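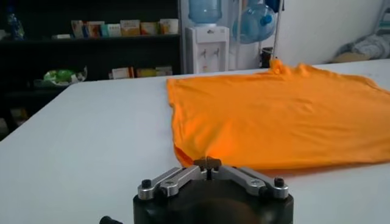 How long does it take to build a two-armed shirt folder in a shared workshop?

At Hukton it has taken since May, working evenings, and the builders expect to be at it through the winter. Most of that time went into the software and the table setup. Bolting the arms down was done in one evening.

I went to the open day at Hukton, the shared workshop in Wustasside, on Oct 29, 2023. You come in through the side door, sign the sheet and get a sticker with your name on it. I had seen the Stelmakh project mentioned in the members' newsletter and wanted to see it run, so I skipped the laser cutter and went straight to the back.

Stelmakh is the name of the build, and Totus is the program that runs it. The arms were bought used. The mounts and the cable clips were made in the shop, and so was the bracket for the small camera at the wrist. Hryhorii Prokopenko does most of the wiring and Fedir Levchenko does most of the code. They keep a paper log, and the day's first entry was run 806.

The job is simple to describe. A T-shirt goes on a white table and the arms have to fold it. They are working with an orange one because it stands out well against the tabletop, and Totus has an easier time finding the edges. A gray shirt they tried over the summer kept getting lost wherever a shadow fell across it.

Fedir ran the program from the laptop on the side table. Each run starts with a look at the shirt from the wrist camera, then a pause while Totus picks its points. The pause is long. I got used to it after a while, but a couple of the kids in front of me gave up and went to see the 3D printers.

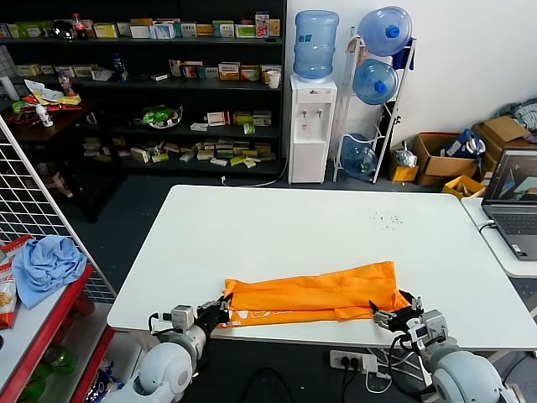
Petro Hrynyshyn thought they should drop the two-arm approach and try one arm with a folding board, the hinged kind clothing stores use. It would be faster, he said, and there would be half as much to go wrong. Hryhorii agreed that it would be faster. He wants two arms anyway, because the next thing on his list is towels, and after that pillowcases, and he doesn't want to make a new board for each one.

They went back and forth on this for some time. Petro also asked about the cost. The parts so far have come to 4000 dollars, split between the two builders, with the workshop providing the space and the power.

The hard part, according to Fedir, is picking up one layer of cloth and leaving the one under it alone. If the fingers come down too low they scrape the table. Too high and they close on air. The setting they use now is 2 millimeters above the tabletop, and it has to be checked again every time the table gets bumped - with that many visitors in the room, it got bumped a lot.

I asked what happens when a run fails. Hryhorii said they flatten the shirt by hand, write down what went wrong and start over. I read a few pages of the log. "Let go early" was on most of them.
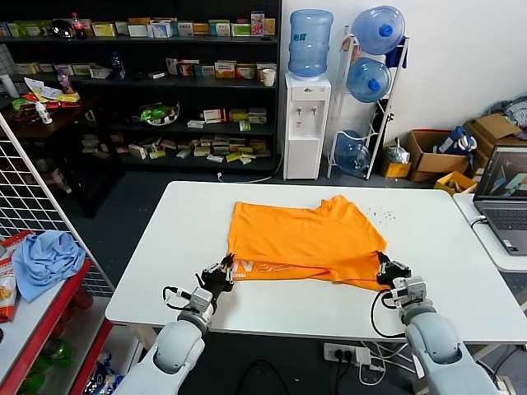

Solomiia Boiko

I stayed through the afternoon session too, with my brother Nazar, who fixes sewing machines and had more to say about cloth than I did. He told them a knit pulls differently along its length than across it, and that they should try gripping farther in from the hem. Fedir wrote that down in the log and said he would change the grip points after the open day, when he could do it without people waiting.

Nazar also wanted to know how they stop the two arms from running into each other. Totus keeps a gap between them and halts both if the gap closes. There is a stop button as well, and whoever is running the program keeps a hand near it. Visitors were asked to stay behind the tape.

A few practical notes for anyone going. The bus stop is a short walk from the side door, and parking is on the street only. The sign-in sheet had 34 names on it when we left. Coffee was free, sandwiches were not. The robot corner gets warm and there is no seating, so bring water if you plan to watch more than one run.

The Stelmakh log can be read at the workshop on member evenings. Fedir said he will put the code for the grip points online once he has cleaned it up - he did not give a date. Towels are planned for next May.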